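In praise of the boring floor

I have lived in six flats and two houses, and I can tell you more about the floors than I can about the neighbours. There was the kitchen with the lino that curled up by the back door and tripped my mum every single Christmas. There was the place above the dry cleaner's with carpet in the bathroom (carpet! in the bathroom!) the colour of weak tea. And there was the flat I shared with Nadine Issa, where the boards were so gappy that we lost earrings, coins and once a whole biro down them, and I suppose they're all still there.

So when my friend Kirsty Tapsell rang me one Sunday to say she was covering up her lovely old floorboards with something pale and grey and wipeable, I'm afraid I was rude about it. I said it would look like a dentist's. She said her dentist's was very nice. We left it there, but I've been stewing ever since, and a column is cheaper than therapy.

My feeling is that we've stopped thinking of floors as something you live on and started thinking of them as the bottom bit of the picture. Everyone I know who is doing up a house starts with the walls. They've got a folder of paint cards and they've put eleven little squares of nearly the same green up the stairs, and they will talk to you about those squares until your tea goes cold. Ask what's going underneath and they say oh, whatever goes with it.

But you don't touch your walls! You might brush past them with a laundry basket. You touch the floor from the second you get out of bed, with bare feet, in January, when you're at your least forgiving. Children lie on it. Dogs live on it. I do my tax return on it, with receipts fanned out round me like a very dull card trick.

I put this to Tarek Awwad, who fitted my hall and has the knees to prove it, and he was kinder about people than I am. He reckons folk are frightened of wood. They think it'll mark. Well, of course it'll mark. My table's marked, my hands are marked, I'd be a bit worried by now if they weren't. He charged me 80 quid extra to save the old threshold strip and I'd have paid double, though please don't show him this.

I'll admit I'm soft on the reddish browns in particular. They were everywhere when I was small and then they were suddenly embarrassing, like fondue. Pale oak came in, then grey, and now anything with a bit of warmth to it gets called "dated" by people who were born in the nineties. I think it's coming back. I've been saying so for almost 21 years, mind you, so don't go ordering anything on my account.

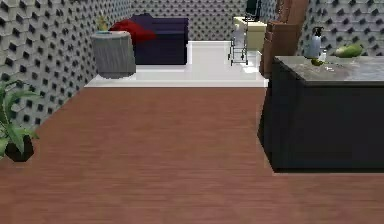 Reddish-brown boards, patterned walls and a bit of greenery.

What I'd like is for people to go and stand on a thing before they buy it. Shoes off, in the shop, never mind who's looking. Csenge Gulyás did this at a showroom on the ring road and changed her mind on the spot, from a tile she'd been dreaming of for months to plain boards with a matt oil. Her husband still brings up the tile.

Kirsty's grey stuff goes down next week. I've been invited round to see it and I've promised to be nice. I'm taking slippers.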